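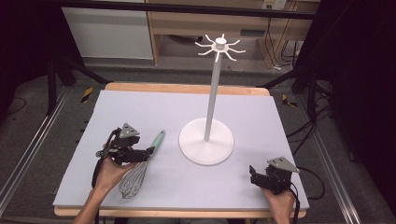 A mug tree and a balloon whisk with a mint-green handle.

The Second Life of the Kitchen Drawer

In Bedport, the old hardware store on the corner of the market square now lends out kitchen equipment. There is no sign to speak of, only a card in the window with the opening hours. Inside are metal shelves, a long counter and a set of drawers that used to hold screws. The drawers now hold cookie cutters, piping tips, candy thermometers and a great many vegetable peelers.

The library has 1,261 items on its list. The largest is a canning kettle that takes two people to lift when it is full. The smallest is a cherry pitter. Members pay a yearly fee and can keep most things for 3 weeks, with longer loans allowed in canning season. Anyone who brings back a pan with food stuck to it is asked to take it home again and soak it.

Lending libraries for tools have been running in towns like this for years. A drill is an easy thing to share. It costs a fair amount, it takes up room, and most households need one only a few times a year. Kitchen things are harder. People have feelings about them. They inherit them, get them as wedding presents, and argue over them when a couple splits up. A borrowed saucepan is still a strange idea to many cooks.

The Bedport library began with a simpler problem, which was that the town had too much of everything. The thrift store by the river was turning away bread machines. Its back room had filled up with fondue sets and waffle irons, and the staff could not sell them as fast as they came in. A few of the people who sorted donations started keeping the better pieces aside and lending them to neighbors. The list grew from there, first in a notebook and then on a computer that was itself a donation.

What people borrow

The records show clear habits. Large roasting pans go out in November and come back in January, often late. Cake pans in odd shapes are booked weeks ahead, and the number-shaped ones are in use almost all year. Ice cream makers go out with the first hot spell and are back on the shelf well before the end of summer. Pasta machines are borrowed once per member, as a rule. Pressure canners have a waiting list every fall.

Small hand tools move least. Most households already have a spatula, and a person who needs a ladle needs it tonight. The library keeps them mainly for one kind of member, the person who has just moved in with nothing. For them there is a starter box, which holds enough to cook plain meals for two people and can be kept for 3 months. It has a saucepan, a skillet, a knife, a cutting board, a colander, a wooden spoon, a can opener and a set of measuring cups. A whisk was added after several borrowers asked for one.

The starter box is now the most requested item of all. Some go to students. Others go to people leaving shelters, or to workers on short contracts at the cannery in Strickland, whose rented rooms come with a hot plate and little else. When the loan is up, the borrower can return the box or pay a small sum to keep what they use. The can opener and the knife are the two things most often kept. The colander usually comes back.

How much a kitchen needs

Most cooking at home is done with very few tools. Cooks who keep track of what they reach for over a month tend to find the same short list: one good knife, one board, a skillet, a medium pot, a big pot, a sheet pan, tongs or a spatula, something to stir with, something to drain with. Bakers need more, and so do people who cook for crowds. But much of what sits in the average drawer has not been touched since it was put there.

There are ordinary reasons for that. Tools made for one job are cheap and take up little room by themselves. They are easy gifts. A strawberry huller costs less than a greeting card and a stamp in some stores, and it will outlast both. Then the drawer fills up, the good spatula catches on the potato masher every time it is opened, and the cook buys a second spatula and stands it in a jar by the stove.

The Bedport library runs a clearing-out evening each spring. The method it teaches is old and dull. Empty one drawer into a cardboard box. Leave the box on the kitchen floor. When you need something, take it out, use it, wash it and put it in the drawer. After a month, look at what is still in the box. Holiday things get their own shelf and do not count. Anything else is a candidate for giving away.

People resist the next part, and the reasons they give are mostly about family. A grandmother's rolling pin is kept because it was hers. The library does not try to talk anyone out of this. Its advice is to move such things out of the working drawer and hang them on a wall or put them in a cupboard, where they can be kept without being in the way.

Storage is the other half of it. The space above the counter is often wasted while the space in the drawers is fought over. A rail with hooks holds ladles and small pans. A mug stand frees half a shelf, which matters in a small apartment, although it takes up counter space in return and collects dust if the mugs on it are not used daily. Magnetic strips suit knives, as long as they are out of reach of children. Sheet pans stored on edge, like files, are easier to pull out than a stack. None of it has to be bought new. The library's own pan rack was made from an oven shelf.

Repairs

Ceveck, forty minutes up the valley, took the idea in another direction. Its group does not lend anything. It meets twice a month in the former bus depot to fix things, and most of what comes through the door is from the kitchen. Toasters are the most common. Many have only crumbs in the wrong place. Stand mixers come next, often with worn gears, and then food processors with a cracked lid that keeps the safety switch from closing.

The simple repairs are the ones people could do at home if they had been shown once. A loose pan handle usually needs a turn of a screwdriver. Rusty cast iron can be scrubbed back to bare metal with steel wool, dried in a low oven, rubbed with a very thin coat of oil and baked upside down for an hour. The usual mistake is too much oil, which turns sticky. A wooden spoon that has gone rough can be sanded smooth and rubbed with mineral oil. A dull knife is brought back on a stone, and the Ceveck group sharpens them at a table of its own, where there is nearly always a line.

Some things cannot be saved. Nonstick coating that has begun to flake is the end of a pan. A glass dish with a chip in the rim should not go back in the oven. Cheap electric gadgets are often glued shut, and by the time the case is open it will not close again. The group keeps a shelf of dead machines for parts, and it has a firm rule against taking in microwaves, which can hold a dangerous charge after they are unplugged.

Money

Neither project costs much to run, but neither runs on nothing. The Bedport library pays rent, insurance and an electric bill. Member fees cover the first two in a good year. The rest comes from a sale held every fall in the Virnberg Hall, where surplus goods are priced to clear. Last year's sale brought in $600, most of it from enameled pots, which younger buyers want and older ones are glad to see the back of. This year's is on 1st October, with doors open from nine in the morning until the tables are bare.

Insurance took the longest to sort out. The first company the library approached would not cover anything with a heating element. The policy it has now does, on the condition that every electric item is tested before it goes back on the shelf and that the result is written down. Testing takes up two afternoons a month. It has also changed what the library accepts. Anything with a frayed cord, a missing foot or no readable label is turned down at the counter.

The town of Strickland is thinking about a library of its own, though it has no building yet. For now, a van from Bedport stops there every other week with starter boxes and whatever members have reserved. In October it mostly carries canning jars and the kettle. The jars are sold at cost, lids included, and borrowers are asked to bring a towel to wrap the kettle in for the trip home, so the lid does not rattle all the way.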